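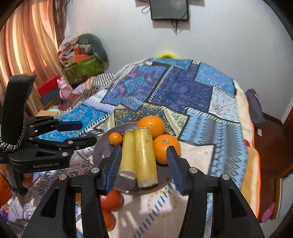
Shift notes / Sorting

Friday, 4:40 pm

Fruit set again, cane plus oranges on the one plate. Two cane pieces side by side, jaws open either side of them. Heriberto on grips all day, 162 picks logged, target was 138. Cane still the slow one, he goes in low near the cut ends.

Talked w/ Hamdia re the Haler line. When it takes over first sort in August, the four on the belt move to checking and re-packs. Same pay grade, she has that in writing from Nigel. Not the same hours tho. Lionel loses his early start and isnt happy, he does the school run. Raise Monday mtg.

Belt people want to know who stops the line when it misgrades. Right now anyone can. Martinelli draft says supervisor only. Howard and I both against.

Some 400 picks left on citrus. Tomatos after that.

To do: wrist breaks, every 30 min, put on the rota so people take them. Ask Howard for the draft back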